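4.2 What the handheld demonstrations do and do not show

The case for collecting demonstrations with handheld grippers rests on a claim that is repeated more often than it is tested. A person holding the gripper directly is said to move more naturally than a person driving an arm from a leader device, and the resulting data is said to be closer to what a policy needs. We held this view ourselves when we began collecting the Laur set. After going through it episode by episode we hold it less firmly.

The set contains 3484 bimanual episodes recorded with the Zonavetti handheld pair. Of these, 3403 passed the automatic checks for tracking loss, missing video and clock drift. That pass rate looks very good, and it has been quoted to us as evidence that the method works. It is evidence that the recorder works. The checks say nothing on whether an arm could follow the recorded path, and nothing on whether the operator had a sensible plan. An episode in which a bottle is nudged three times before it is grasped passes as easily as a clean one.

Reachability is the first problem. A human wrist, elbow and shoulder will happily put a gripper in a pose that our arms can reach only by swinging the elbow through the table. Operators are told to stay inside the workspace, but they have no feedback when they leave it, and the habit of leaning in toward an object is hard to train away. Teleoperation does not have this problem, for the plain reason that the arm refuses to go where it cannot go. The operator finds this annoying. The data is better for it.
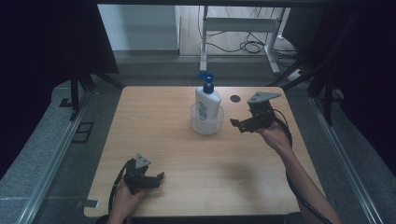 The second problem is contact. When the jaws meet a light object inside a container, the operator feels the container start to shift and eases off, often without being aware of doing so. That correction enters the data as a small change in position with no visible cause. A policy trained on images and poses alone is asked to copy a response to something it was never given. Previous work tends to treat these movements as noise and smooth them out. We think some of them are the most skilled part of the demonstration, and that smoothing removes exactly what the operator was brought in to supply. We have no good way to tell the two apart at present.

Two hands make both problems worse. In many Laur episodes one gripper does the work while the other waits near the table, drifting slightly. The policy learns the drift. In early runs on the Cirkura arms the idle gripper wandered while the active one attempted a grasp, and on 2 occasions the arms came close enough to trip the safety stop. Labeling the idle hand by a speed threshold helped a little, but it also marked slow, careful approaches as idle, so we dropped it.

Figure 6. A bimanual demonstration with the handheld grippers on the tabletop task.

We also want to be careful about speed, the advantage most often cited. Handheld collection is faster per episode, and none of our operators would dispute that. The fair comparison is the time needed per episode that can be replayed on the arm, and we have that number only for a small sample. We drew 24 accepted episodes and replayed them open loop. This is too few to support a rate, and we do not report one. It was enough to persuade us that passing the checks and being executable are separate properties, and that the first should not stand in for the second.

The Grurncombe baseline, collected entirely by teleoperation, is smaller and duller to look at. Its operators move slowly and pause a lot. It remains the set we would choose first if the target arm were already fixed.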